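Grelldale Neighbors Board > House & Home > Secondhand furniture: how much smell is too much smell?

ziadtwal
OK so I need a gut check from people who buy used stuff more than I do. I picked up a dresser at the Onimthorpe estate sale on Friday, 145 bucks, solid drawers, nice legs, the whole thing. In the garage it seemed fine. In my bedroom with the door shut it smells like my great-aunt's cedar closet had a baby with an ashtray. I've had the drawers out on the porch for a couple of days and I can't decide if it's getting better or if I'm just going nose-blind. Do I keep at it or put it on the curb?

Gumaro Robles
Keep at it! Cigarette smell lives in the raw wood, mostly the drawer bottoms and the back panel, and the finished parts hardly hold any. Wipe the unfinished insides with white vinegar and water, let them dry all the way, then brush on a coat of clear shellac. I did a nightstand that way and my wife, who can smell a lit match from the next county, has never said a word about it.

prerkaleo_pat
Respectfully disagree with the vinegar. All you get is smoke plus pickles for a month. Baking soda in open trays, drawers shut, change it every few days. It's slow but you're not getting bare wood wet, and thin drawer bottoms can cup on you if you soak them.

Gumaro Robles
Who said soak? Damp rag. Wrung out. I've done 9 or 10 pieces like this and never cupped a thing.

prerkaleo_pat
And I've had one split right down the middle, so we're both talking from experience I guess.

Relu Costache
The shellac is what does the work in either case. I wouldn't bother much with vinegar or soda, I'd vacuum the insides, sand them lightly and seal. Dewaxed shellac, two thin coats, windows open. It dries fast and the stink of it is gone by the next day or so. Don't forget the underside of the top, everybody forgets the underside of the top.

ziadtwal
I did forget the underside of the top. I just went and stuck my head in there and wow. OK. That's where it's all coming from.

marigold_lane
Can I ask the dumb question, why not just paint the whole thing? Odor-blocking primer inside and out, pretty color, done in a weekend.

Relu Costache
You could. Primer inside a drawer gets sticky with clothes on it though, and then the drawers bind in humid weather. I'd paint the outside if you want paint and leave the insides clear.

marigold_lane
Mine are painted and slide fine, but I also live with a dehumidifier going from March on so maybe that's cheating.

Tanveer Sial
Jumping in on the wider question – I think we've all gotten too scared of used wood. I've furnished most of my place off this board and the Onimthorpe sales, and my rule is that joints matter and surfaces don't. Wiggle it. If it wobbles at the legs, walk away unless you own clamps. If it just looks tired or smells like somebody's uncle, take it home. I paid five dollars for a bookcase that looked like it had been in a flood (it hadn't, I asked) and it's the best thing in the living room. Same goes for marks. People want to refinish a table the second there's a scuff on it, and then they're out a whole weekend and a can of something expensive. I like a top that's been lived on. A gray smudge, a little scratch, a nice ripple in the grain, I'm happy, I eat my breakfast on it and get on with my day. So Ziad, seal that underside, give it a couple of weeks with the drawers cracked open, and please don't put it on the curb unless you message me first. 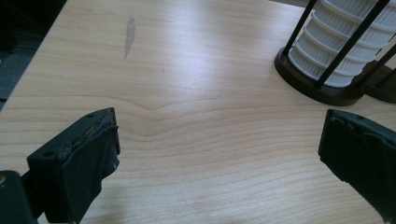

Yiğit Başaran
I'm with Tanveer on scuffs but not on smells. A smoky dresser went back out of my house after a whole summer of trying, shellac included, and every sweater I owned had to be washed twice. If it still hits you after two coats, Ziad, let it go and don't feel bad about the money.

ziadtwal
Fair. Two coats and then we'll see. Tanveer, you've got first dibs if it loses.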